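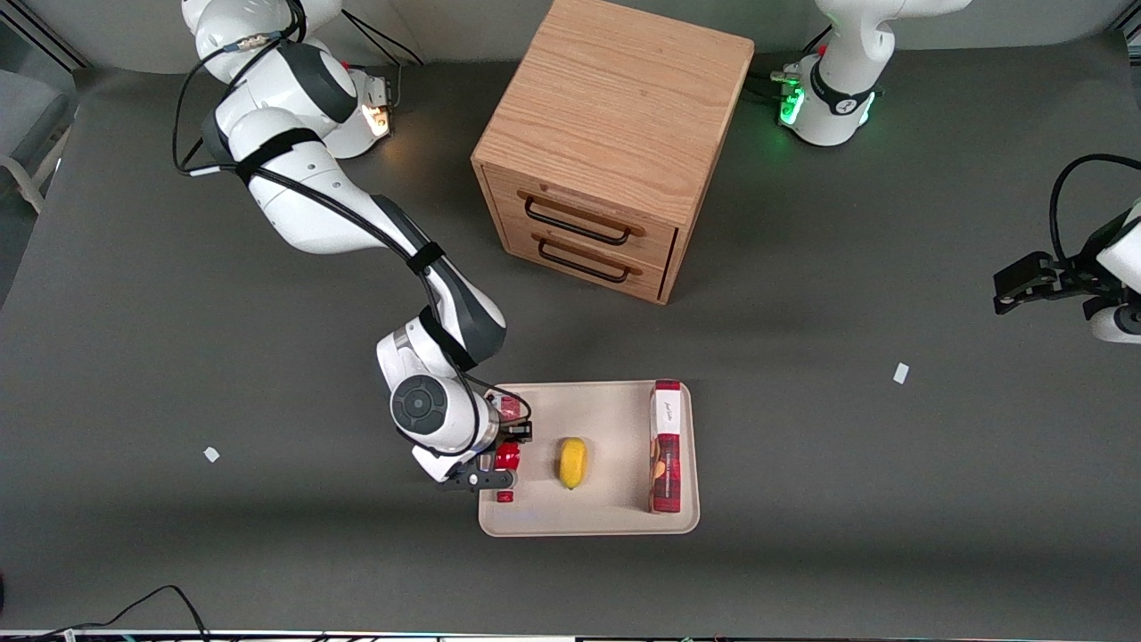 The report said the fault was closed, and Glenys Maihi had stopped believing that word sometime in June.

She had the log open on her knees. Imlow had sent it over from the vendor side, 3,388 lines, with a cover note from Clakon saying the left grip had "self-corrected." She asked Pană what a grip corrected itself to.

"To spec," he said.

"Whose spec?"

He went back to his sandwich. Pană had a gift for not being in a conversation.

What had happened at Burcombe was simple enough. A packing arm was told to let go and reported that it had. The status went green. The fingers stayed shut, and a man reached in for the carton, as he'd been taught to do on green, and the arm took his hand along to the next station. Two broken fingers. The log for that minute read RELEASE OK, RELEASE OK, RELEASE OK, all the way down.

Clakon blamed the glove.

So now they had the same model of gripper on a bench and a tray of groceries, and the software with the fix in it, and Glenys was supposed to watch it let go of things until she was satisfied. The contract said 480 cycles. She had asked who picked the number and been told it was standard.

"Pick," said Pană, reading off the screen. "Hold. Release. Clear."

"Is it clear or does it say it's clear?"

"It says it's clear."

"Then write that."

He wrote that. He'd written it a good many times already, in a column she had made him add, next to the column that Clakon had supplied. Theirs was headed Result. Hers was headed Looked.

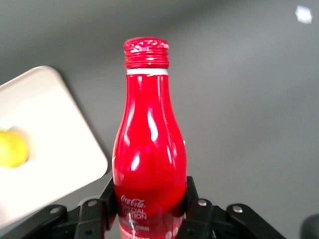
The bottle, held.

At cycle 175 the screen said RELEASE OK.

Pană had his pen down on the paper before he saw that she hadn't moved. The bottle was still in the fingers. It stood there very straight and red, and the screen stayed green, and the next line came up under the first one. READY.

"Maybe it's slow," he said.

"How slow would you like it to be?"

They waited. He started to get up, and his hand came forward a few inches, the way anyone's would, because there was a bottle and it was finished with. She caught his sleeve.

"It's green," he said.

"I know it is."

She reached behind her without turning her head and pushed the stop, and listened for the brakes. Then she took the plug out of the wall too. Pană looked at his hand for a while and put it in his pocket.

Imlow rang before she had finished the page. The upload was live, he said, and everything looked great from their end. Did she want to call it early?

"What do you have for 175?" she asked.

She could hear him scrolling.

"Release okay," he said.

"Come over here and get your bottle, then," said Glenys.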